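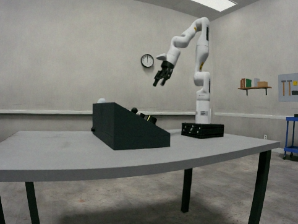
Slide 1. The simulated cell: arm, gripper, console on the table.

Good afternoon. Start with the task. The arm has to work the controls on a console, one after another. It learns this from people steering it by remote control. No one writes the path out.

Point at the gripper. Fingers are open and above the console, nothing held. Say that we let operators start from different poses, and that this was a late change. In the first batch everyone began from the same spot, and the policy got lost whenever it started somewhere else.

Why simulation first. The Cundville lab has one real arm and a waiting list. In the simulator 8 operators can record at the same time and reset with a key press.

How a demonstration is recorded. The operator holds a hand controller. The wrist follows the hand, the trigger closes the fingers. Squeeze the side button to pause, move your hand back to somewhere comfortable, release, carry on. New people forget the side button and end up with their arm over their head. (Show this with my own arm if the room is awake.)

Numbers. 842 demonstrations recorded. 108 thrown out, mostly for long pauses or for hitting the console housing. Keep the ones with a small miss and a recovery. Those taught the policy more than the clean ones did.

Credit Qianru Mao here. She wrote the replay tool, Seixas, which we used for all the sorting.

Hand guiding. Someone will ask. On the real arm you can also grab the wrist and lead it through the motion. We tried it in February at Pridbridge. It felt easier for the first few minutes, but your hands block the camera's view of the knobs, and pushing with any precision near the elbow limit is hard work. We kept it for setting start poses.

What went wrong. 3 things, keep it short. Camera angle: operators could not see the far side of the console, so we added a second view. Delay: the Wovham link lagged in the afternoons and people overshot. Speed: experienced operators moved too fast for the policy to copy, so we capped the wrist speed.

Next slide is the training curve. Drink some water before it.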